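The Year I Learned to Put Things Away
April 11, 2022
By Min-kyu Yoo

My grandmother kept her scissors in the bread bin. I mention this first so you know what sort of people I come from. If you wanted scissors you moved the bread, and if you wanted bread you minded your fingers, and the whole family managed like that for decades without anyone losing a thumb.

So when I moved into my flat on Shin Road last September, with two suitcases and 29 boxes, I had no plan at all. I put the boxes along the hallway wall and lived out of them. Need a saucepan? Third box from the door, under the jumpers. I got rather good at it! Friends would come round and I'd produce a corkscrew from a box marked TAX and feel like a magician.

What finished me off was a passport. I had a train to catch to see my sister in Pandmont (three changes, one ferry, no phone signal after the second change) and the passport had gone. I emptied 11 boxes on to the floor, then sat down in the middle of it all and ate a packet of crackers I'd found on the way. The passport was in my coat. I caught the train with my shirt on inside out.

My sister's house is very calm. She has hooks. Her keys go on a hook, the dog's lead goes on a hook, and there's one hook with nothing on it that she says is "for later". I spent four days there being quietly furious with envy and came home determined to own some shelves.

Shelves, it has to be said, are dearer than you'd think. The first place I tried wanted 640 pounds for a thing that was basically five planks and an attitude. I walked out and bought a bun. Then a neighbour sent me to Wadis, the second-hand furniture barn out past the canal, and that's how I met Leszek Krajewska, who has been selling other people's cupboards for most of his life and has opinions about all of them.

Leszek doesn't ask how big your room is. He asks what you lost last. I told him about the passport and he nodded like a doctor. "You want open shelves," he said. "Doors are for people who remember." I've thought about that most days since, usually while looking for something behind a door.

He sold me a tall bookcase for 95 pounds, delivery included, and threw in some advice while his nephew tied it to the van. Don't buy any baskets for a month. Put everything on the shelves first, wherever it lands, and see what you keep reaching for. Then move those things to where your hand goes anyway.

I did buy baskets, obviously. I bought six, on the way home, and they sat inside one another in the bath until Easter.

But the rest of it I stuck to. The first week was a shambles. I had soup next to socks. By the second week I noticed that I always went to the left, even for things I knew were on the right, so I swapped the whole lot over one evening with the radio on and felt tremendously clever. The tea went at shoulder height. The nice bowls went up top, where I could admire them and never wash them.

The big surprise was the soft stuff. Cushions, blankets, the giant felt banana my godson won at a fair... none of it has a proper home in any shop's idea of a tidy house. You can't fold a banana. Leszek's answer, when I rang him in a state about it, was to give the silly things the best shelf and let the sensible things fit round them. Biscuit-shaped cushions beside a dish rack? Fine by him, so long as you can see them both.
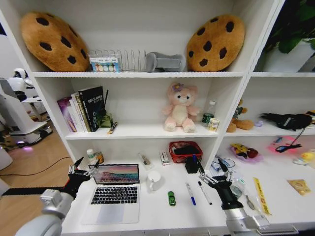 What I'd do differently

I'd measure the stairs, for a start. The bookcase came up to the second-floor landing and stayed there for two nights, and the man from upstairs hung his umbrella on it.

I'd also skip the label maker. Mine is an Akau, a present from my mother, and it's a lovely little machine, but I labelled a shelf PAPER and have felt guilty ever since about the torch that lives there. The torch is happy. I should have left it alone.

And I'd go through the photographs before anything else. I left them for last and there were 2434 of them, loose, in a boot box and two biscuit tins, and you can't just shelve a photograph, you have to sit down and look at it and ring somebody up. I'm still at it. My grandmother is in plenty of them, usually in the kitchen, and in one you can just make out the bread bin.

I've put that one by the kettle. The scissors, if you're ever round, are in the drawer underneath.

Related
A weekend in Pandmont without the car
Readers' letters: your worst moving days
How to repair a wobbly chair leg
In praise of the junk drawer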